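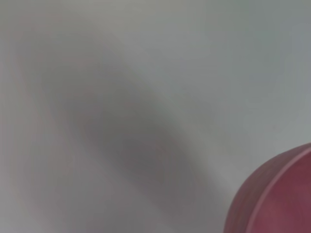 Troneo tabletop kit – anyone kept theirs?

gratby_bench
Posted 2023-12-14
I've had the Troneo arm kit with the Larna wrist camera since August. Assembly took two evenings. The manual is fine until you get to camera setup, where it skips the exposure settings completely. I've been running it over a white table with a pink bowl as the target. My complaint is the wrist view. When the arm moves fast, you lose most of the detail, and the arm's shadow lands wherever you're trying to look.
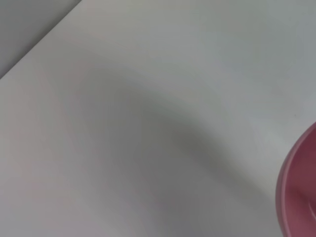

Wrist camera, bowl at the right, table edge at upper left.

The default detector boxed that shadow as an object at 2 of my 4 test positions. Is that normal for this camera?

mghauri
Normal for mine. Turn off auto exposure and add a second light on the opposite side. I wouldn't send the kit back over a shadow.

fiadzo_fan
I'd send it back. For that price the detector should handle a plain table. I moved to the Fiadzo kit and kept the same desk lamp.

mghauri
The Fiadzo has a fixed overhead camera. You're comparing two different setups.

fiadzo_fan
Sure, but he asked if people kept theirs. I didn't.

N. Friesen
Nathalie Friesen here, I use the Troneo for a night class. I agree the default detector is weak. The arm itself has been solid, and the joints still hold their calibration. What helped me was changing the approach so the camera looks down at the bowl from a bit behind it, with the rim low in the view.
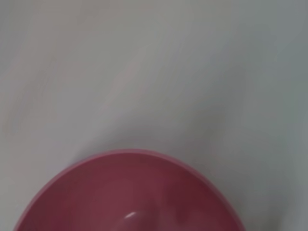 I also cut the travel speed in half and had the arm pause before each capture. It makes every cycle slower – my students complain – but I get a lot fewer false boxes.

gratby_bench
Thanks. Is the pause a setting or did you script it?

N. Friesen
Scripted. There's a wait command near the back of the manual, under motion.

mghauri
Try fixed exposure before you slow it down. Mehwish Ghauri on the Larna board if you want my settings file.

gratby_bench
I'll try exposure first, then the pause. Return window is closed anyway.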